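Jolleck hands the parcel sorting to an arm and the paperwork to everyone else

Zoronthorpe, July – Jolleck, the mail-order parts firm, has put nine robot arms to work on the small-items benches at its Zoronthorpe warehouse. The arms pick up little things and put them down somewhere else, a job the firm's people have been doing for years without a press release.

The arms run on Kioko, a control program that is taught its moves in simulation before it is let near a real bench. Staff on the early shift now spend part of the week at a screen, setting up practice runs with coloured cubes and marking what the arm does with them. Fifty of them have done the training, which comes with a certificate and a sandwich.

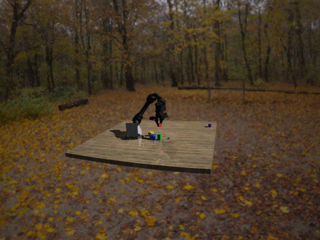
"I packed washers for a long time and I was good at it," said Rehema Urio, bench lead. "Now I spend my mornings telling a machine that it has been good at it. My wrists are much happier. My eyes have put in a complaint."

No jobs have been cut, and pay for bench staff has gone up a grade to match the new duties. The 6 a.m. start stays where it was, as the arms were not asked for their view on it. Heavy and awkward goods will still be packed by hand, along with anything in a bag that rustles, a category Kioko has so far declined to understand.

Jolleck has kept a list of every odd thing staff have reported in practice runs. It stands at 342 entries, and the longest concerns a spring. Entries are read out at the Neltska room meeting each month, and whoever files the most useful one gets first pick of the holiday rota, a prize that has done more for accurate reporting than any poster.

"We were told this would free people for more rewarding work," said Akosua Acheampong, operations manager. "I asked the benches what that might be, and they said longer breaks. We have settled on ten extra minutes."

The next stage will bring 700 more product lines to the arms, starting with hinges. Springs are under review.

Press enquiries: the Jolleck front desk, Zoronthorpe, mornings only.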